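Etley Marine Help — Sampling and Sediments

Sieving mud on a small boat without losing the worms?

posted by siltyboots

We have a survey coming up off Pritavthorpe: soft bottom, mostly mud with a bit of shell, at 492 meters. I've only ever sorted other people's samples in a nice dry lab, and now I'm in charge of the hose. My practice run last Sunday produced one sieve full of brown soup and a lot of polychaetes in more pieces than they started with. The skipper of the Mimus has offered me four square feet of deck and his sympathy.

Should I be using the 1 mm sieve or the half-millimeter one? And how do you wash a full grab of sticky mud before the next one comes up? I have 17 stations to get through and would like to be on speaking terms with the crew at the end.

posted by mudlark_retired

Your hose is the problem. Everyone starts by blasting the mud through the mesh, and everyone gets worm salad.

Tip the grab into a big tub, add seawater, and swirl gently by hand until the lumps give up. Pour the cloudy water off through the sieve, a little at a time, then top up the tub and go again. Most of the soft animals float up and come off in the first few pours. Shells and tubes stay in the bottom, so wash those through last. If you must use a hose, run it softly from underneath with the sieve half sunk in a second tub.

Sticky clay is another matter. Let it soak while you do the paperwork — there will be paperwork.

As for mesh, look at what the earlier surveys used. If they used 1 mm and you use half, you'll find a great many small animals that were there all along, and somebody will write a paper about the population boom. You can stack the two and keep the fractions in separate jars if you have the patience.

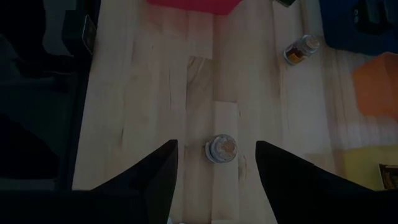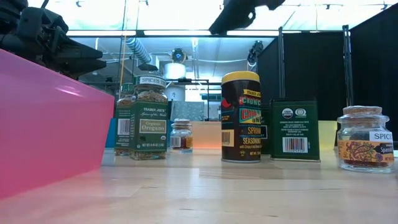 Can I put the fixative in before sieving, so the worms hold together?

You can, and they do hold together better, but then you're washing formalin-soaked mud on an open deck and have a tub of nasty water you can't tip over the side. Sieve first, then fix. If the worms are thrashing themselves to bits, a short soak in magnesium chloride calms them down.

posted by benthic_ben_ish

just use the 1 mm, life is short

posted by Ververidis

Agree with mudlark on the tub. Two things to add. Put a pencil-written label inside every jar as well as the one on the outside, on waterproof paper. Outside labels come off in the crate and then you own a very expensive collection of worms from somewhere in the sea. Second, never fill a jar more than half with material. I once packed them to the brim to save space, and the lot had gone soft by the time we opened it.

Also, 17 stations in one day is optimistic at that depth. Work out the winch time before you promise anyone dinner.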